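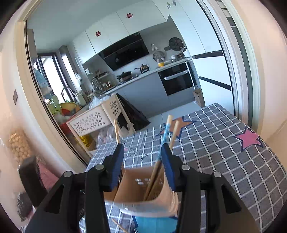
Slide 1. Good evening, Oakley! (Wait for the chairs to stop scraping.)

Tonight is eating tools, and mostly how people ended up with such different ones. I've been mad about this for years and I could go on till midnight, so wave at me at half past eight.

Slide 2, map
Start with the knife, as it's the oldest thing on the table by miles. Then spoons. Shells, bits of horn, hollowed wood. The fork at the table comes very late in most of Europe, and plenty of people thought it was a silly affectation when it did turn up. Ask the room who still eats chips with their fingers. Hands up. Mine too.

Slide 3, chopsticks
Began in China, most likely as cooking tools, long ones for reaching into a hot pot. Moved to the table later. The popular explanation is that food was cut small to save fuel, so you didn't need a knife at your place. I love that idea but do say it's a theory!

Differences worth slowing down for:
China: longer, often blunt at the tip, good for shared dishes in the middle.
Japan: shorter, pointed, handy for picking bones out of fish.
Korea: metal, often flat, and laid next to a long spoon that does the rice and soup.

Pass the sets round now, NOT earlier. In Braronton I passed them round at the start and lost the back two rows to a drumming contest.

Slide 4, manners
Don't stand them upright in a bowl of rice (funeral offerings). Don't pass food from one pair to another in Japan, same sort of reason. Then do ours, because we're just as odd: the soup spoon pushed away from you, peas on the back of a fork. Peas on the back of a fork! Who came up with that?

Slide 5, the Trasville drawer
My favourite bit. The museum at Trasville has 373 spoons from one house, given in a single go, and 7 of them are christening spoons with tooth marks. Whole catalogue is 2494 items if anyone asks. Tell the marrow scoop story if there's time, skip if the tea urn is already on.

Slide 6, have a go
Dried beans, two bowls, pairs come up to the front. Bottom stick stays still, top one moves like a pencil. That's nearly all there is to it, and it's lovely watching people get it. Left-handers, mirror everything. Children first.

Slide 7, questions
Likely ones: sporks (yes, older than you'd think), why forks went from two prongs to more (scooping, partly), dishwasher and bone handles (please don't).

Mention the Sosberg trip in January, sheet by the door. Count the beans bowls back in, one went missing last time.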